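I have been putting off writing about the kitchen for months, mostly because it's the smallest room in the apartment and I didn't think there was much to say about it. But a couple of you asked in January how I cope without a dishwasher, so okay, sink talk!

When I moved in, there was a dishwasher-shaped hole next to the stove and a note from the landlord saying one was coming. It was not coming. I priced a basic one myself and the quote from Fastgate, delivered and hooked up, was $847. I had $500 set aside for the whole kitchen (and that had to cover a new light and something to sit on), so I put a shelf in the hole, filled it with pasta and canned tomatoes, and learned to love dish soap. Well, like it.

My trouble was never the washing, it was the piling. I'd come home, set a plate by the sink, set another on top of it, and by bedtime there'd be a tower and zero counter. I took a short home-organizing course on Skillia over the winter, and most of it was about closets, but one lesson stuck with me: wash by the meal, never by the day. One person's dinner takes no time at all. I do mine while the kettle boils for tea, and I'm usually done first.

I also stopped buying dishes. I used to own so many bowls, all chipped, all from different roommates. Now there's a small set that I reach for every time, and if I want the bowl I have to wash the bowl. That one rule did more for me than any gadget. (I did try gadgets. The magnetic sponge holder fell off every single night and scared the cat.)

The rack stays out all the time, right at the back of the counter. I know some people hate that and tuck theirs under the sink, but mine has a tray underneath and I'd just end up with damp dish towels everywhere. Mugs go in it, the chopsticks stand up in their own cup, and whatever's left from dinner sits up front by the sink, bowl on plate, fork and spoon in the bowl. 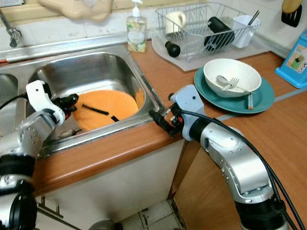

What I'd still like to change

The counter, someday. I don't mind the wood-grain look, it's warm and it hides crumbs a little too well, but I'd love more of it. I've been eyeing a cutting board that fits over one of the basins so I can chop there while the other one is free. The one I like is $34 and I keep taking it in and out of my cart.

Better light over the sink is next on the list, and then maybe I'll finally tackle the spice drawer. If you have an over-the-sink board and it doesn't slide around, please tell me which one in the comments!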